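Standlow Investment Club
Minutes of the Regular Meeting, Apr 2, 2019

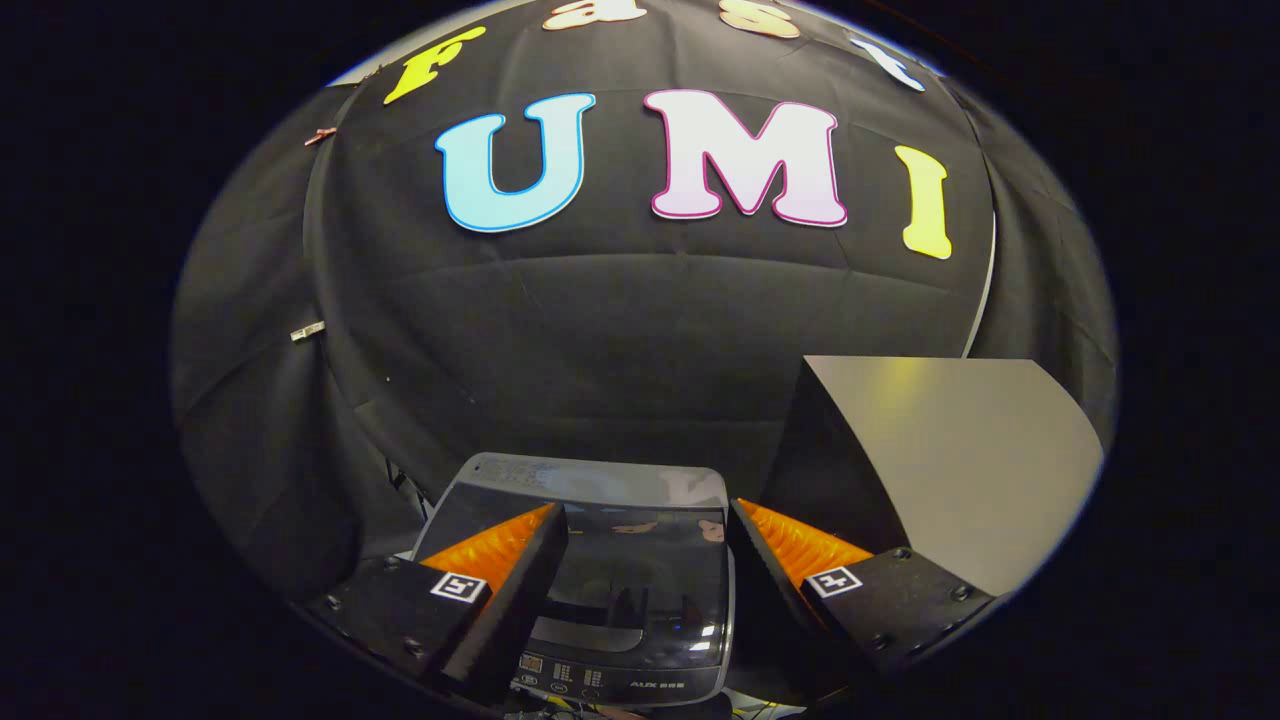
Attendance

Present: Ishbel MacBrayne (chair), Fasil Lencho, Sekar Raju, Haziq Nugroho (minutes).
Apologies: Rizal Wuisan, who submitted written comments on item 4 and a proxy vote on items 5 and 6.
A quorum was present. The chair opened the meeting and confirmed that the agenda had gone out with the required notice.

1. Minutes of the previous meeting

Approved with one correction. Under the item on broker fees, "per trade" should read "per order." Orders filled in several parts are charged once.

2. Matters arising

2.1 The change of mailing address has been accepted by the broker. Paper statements now go to the Isthorpe box.
2.2 S. Raju has received the missing tax form for the bond fund. The figures match the club's own records and no amended filing is needed.
2.3 The request to the transfer agent for the old Revard dividend check remains open. The agent has asked for a signed indemnity. F. Lencho to prepare it for the chair's signature.

3. Valuation report

S. Raju presented the unit valuation as of the last trading day of the prior month. Closing prices were used throughout. Accrued interest on the short-term notes was included; declared dividends were included from the ex-dividend date, consistent with the policy adopted in October.

The unit value rose over the period. Most of the increase came from the two industrial holdings. The retail holding declined after its fourth-quarter release and is now the smallest position by market value.

I. MacBrayne asked whether the cash figure was net of the pending withdrawal. S. Raju confirmed that it was not. The withdrawal had been requested after the valuation date and will be paid at the next unit value. A footnote will be added to the report before it is filed.

The report was accepted as presented, subject to the footnote.

4. Holding review: Revard

F. Lencho reviewed the annual report of Revard, a maker of connectors and small molded parts for display panels. Points noted:

Revenue was slightly lower than in the prior year. Management attributes the decline to delayed orders from two panel makers.

Gross margin improved. The filing credits a change in product mix, but the segment table does not give enough detail to test this. H. Nugroho pointed out that the company also lengthened the depreciation schedule for its molding equipment during the year, which would lower cost of sales without any change in operations. The effect is disclosed in the notes and accounts for over half of the margin gain.

Inventory grew faster than sales. Finished goods made up most of the growth. Receivables were flat.

Customer concentration is high. The four largest customers supply 70 percent of revenue, and one contract is up for renewal this year. The filing does not say which.

Debt was reduced and the revolving credit line was undrawn at year end.

R. Wuisan's written comments were read into the record. He considers the dividend covered but the growth forecast unsupported, and recommends no additional purchase until the contract renewal is announced. He also asks that the club stop using the adjusted earnings figure from the press release in its worksheets. It excludes stock compensation.

Discussion followed on the worksheet question. S. Raju prefers to keep both figures in separate columns so that earlier years remain comparable. F. Lencho agreed, provided the ratio is calculated from the reported figure only. This was accepted without a vote.

Decision: hold. Next review after the second-quarter filing, or earlier if the contract result is announced.

5. Proposed purchase: Manurung

H. Nugroho presented Manurung, a contract assembler of consumer electronics. The study guide was distributed before the meeting.

The company assembles on behalf of brand owners and carries thin operating margins. It has begun to buy minority stakes in component suppliers, among them a maker of camera modules. The presenter's view is that these stakes will secure supply and add some margin over time. The balance sheet shows net cash before the purchases now under way.

I. MacBrayne questioned how the stakes will be accounted for. If the equity method applies, reported earnings will include a share of supplier profits that brings in no cash. H. Nugroho will restate the free cash flow table with those amounts removed.

S. Raju noted that the shares trade with a wide spread and that any order should be placed as a limit order.

Motion (Nugroho, seconded Lencho): to buy 100 shares at limit, total cost including commission not to exceed $2000, the order to lapse if unfilled by the next meeting.
For: Lencho, Nugroho, Raju. Against: Wuisan (by proxy). Abstained: MacBrayne.
Motion carried.

6. Amendment to operating agreement

The amendment to section 4, on partial withdrawals, was read a second time. It sets the notice period from the date a request is received in writing. Approved, with all votes in favor, including the proxy.

7. Actions

F. Lencho: indemnity form for the Revard check.
S. Raju: footnote to valuation report; second earnings column in worksheets; place Manurung order.
H. Nugroho: revised cash flow table; circulate amended section 4.
R. Wuisan: to be asked to present the retail holding at the next meeting.

There being no other business, the meeting was adjourned.

Minutes recorded by H. Nugroho. Corrections to be sent in writing before the next meeting.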